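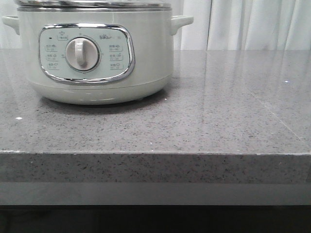 Bear cooker with the center dial

Can a robot arm cook a side dish yet? I'd want it to lift the lid and turn the knob.

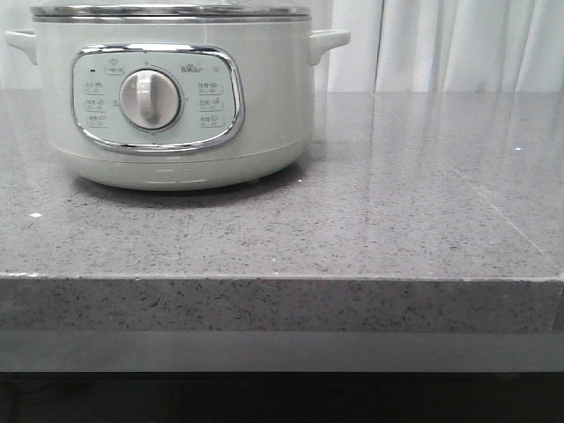 1 min read

Celina Ziółkowski
Lids, mostly yes. A knob on top suits two fingers.

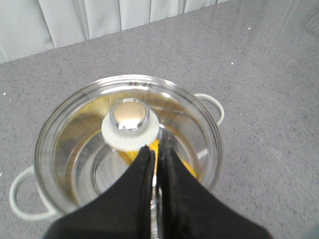
Fingers near the lid knob

Steam on the glass gave our Prodex arm trouble – 12 misses in 80 tries. The dial was worse, 16 misses.

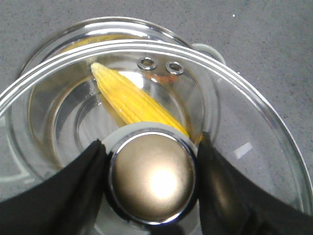 Lid gripped, baby corn in the pot

Mazurek
Just do it yourself. My Clovetti timer is enough for corn.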